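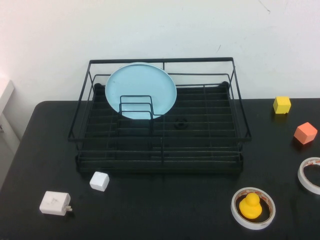
Dinport Residence Services
Facilities Help Desk, Barredo Building

Ticket 1278
Subject: Low hot water pressure, sixth floor shared kitchen
Opened by: Kristine Bautista, floor representative
Assigned to: Kenneth Lagman, building maintenance
Category: Plumbing, non-emergency
Status: Closed
Date opened: September 8, 2019

Initial report

Residents of the sixth floor report that the hot water tap at the kitchen sink delivers a weak stream. Cold water at the same tap is normal. The condition is worst in the early morning and has been present since the building-wide shutoff for the riser valve work. Filling the sink for washing up takes long enough that several residents have begun using the kitchen on the floor below. Showers on the sixth floor are not affected.

Entry 1, Help Desk (Milagros Buenaventura)

The report has been received and logged. The requester was asked to confirm whether the problem occurs at one tap or at both, and whether the water reaches its usual temperature. The requester replied that there is only one sink in this kitchen and that the water does become hot. No leaks have been noticed in the cabinet. Ticket assigned to building maintenance.

Entry 2, Maintenance (Kenneth Lagman)

Visited the kitchen at 6 a.m. in order to observe the fault at the time described. Hot flow was weak with the handle fully open. Cold flow was normal. Removed the aerator from the spout, found a small amount of grit, rinsed it and refitted it. No change in hot flow. Both shutoff valves under the sink were fully open.

Checked the hot tap in the janitor's closet on the same branch. Flow there was strong. The restriction is therefore located between the branch tee and the kitchen faucet. Work stopped at this point so that residents could use the kitchen before leaving for the day.

Entry 3, Maintenance (Kenneth Lagman)

Returned after the morning period. Closed the hot shutoff valve, disconnected the supply hose from the faucet and opened the valve into a bucket. Flow from the hose was weak. Disconnected the hose from the valve and repeated the test. Flow directly from the valve was strong.

The hose was cut open in the workshop. The inner liner had separated from the braid for part of its length and had folded inward. The hose carries the Fanuvham label and is of the type installed during the kitchen renewal in January. A replacement of the same length is not in stock.

Entry 4, Purchasing (Rommel Tagle)

Two replacement hoses ordered from Asitz under the existing maintenance account, one for hot and one for cold. The supplier first shipped a length of 17 inches, which does not reach the faucet inlet. These were returned and the correct length was requested. No charge was made for the exchange.

Entry 5, Help Desk (Milagros Buenaventura)

The requester asked whether the kitchen could remain in use while parts were awaited. Maintenance advised that the cold supply may be used as usual and that the hot supply is to remain off at the shutoff valve. A notice to this effect was placed at the sink. Residents were directed to the fifth floor kitchen for hot water.

Entry 6, Maintenance (Kenneth Lagman)

Correct hoses received. Both hoses replaced. Hot shutoff valve opened slowly and line flushed with the aerator removed. Aerator refitted. Hot flow is now equal to cold flow at full opening. Temperature at the spout after flushing was 117 degrees Fahrenheit, within the range set for this building. Connections were dry when checked again at the end of the shift. Notice removed.

Entry 7, Requester (Kristine Bautista)

Hot water was tested on two successive mornings and the flow was good on both. There are no further complaints from the floor. The ticket may be closed.

Closing note, Facilities Supervisor (Jummai Yusuf)

Cause: failed liner in hot water supply hose. Resolution: both hoses replaced. Kitchens on the remaining floors received the same hoses during the renewal, and an inspection has been entered under a separate work order. Floor representatives who notice a drop in hot water flow at a kitchen sink should open a new ticket and quote this one.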